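Putting Cushions Back on a Velvet Tub Chair

Vacuum the seat first with the soft brush, then run your hand over the velvet in one direction. Patches will still look lighter and darker – crushed pile does that.

Shake out each cushion and tuck the tag toward the back. Set the largest one upright against the backrest, bottom edge on the seat, and lift it by a top corner until it stands straight.

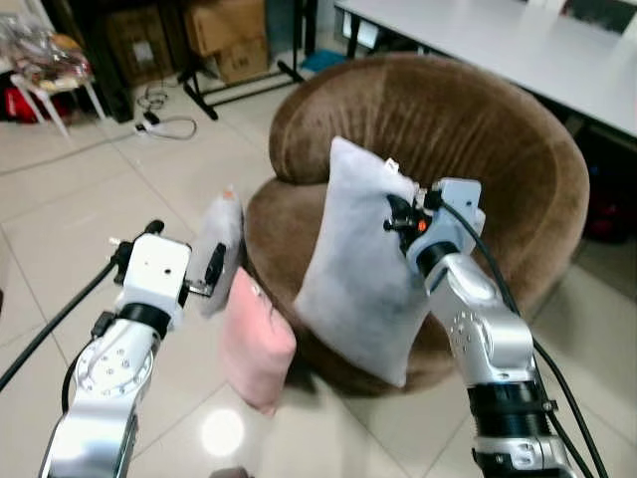
Yetunde Babalola wrote in to say she stops at two cushions, as a third leaves no room to sit in a tub chair. Four is plenty even on a sofa, she adds.

Place the smaller cushion in front, a little off center. Press the middle lightly and leave it for five minutes – the filling settles and you can straighten the corners.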